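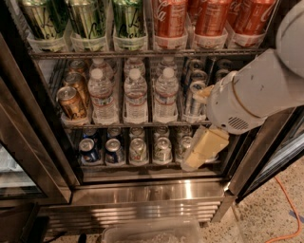

Glass-door cooler with divided shelves: cans on the top and lower shelves, cans and water bottles on the middle one.

Beverage Cooler Shelving — FAQ
Estside Refreshment Supply
Updated 9 Jun 2025

What do the clear dividers do?
They keep each product in its own column, one item behind another. Set the gap slightly wider than the container. A can that leans forward usually means the column is too wide.

Can cans and bottles share a shelf?
Yes. Use one product per column and set the shelf height for the tallest item. Leave 5 mm on each side of a bottle.

How do I move a divider?
Empty the two columns next to it, lift the front clip off the wire rail, slide and press down. Drillby clips need a flat screwdriver. Kiiskinen clips release by hand.

Which way should the labels face?
Toward the door. Turn the front item only — the rest are turned as they come forward.

How should I restock?
Pull the older stock to the front and load new stock behind it. Do not lay cans flat on top of a column.

Is there a weight limit?
The Skotar wire shelf is rated for 77 lb, evenly spread.

Are replacement dividers sold singly?
No. They ship in boxes of 300 or 1,000. Front label strips are ordered separately.

Can the dividers go in a dishwasher?
No. Wash by hand in lukewarm water with mild soap.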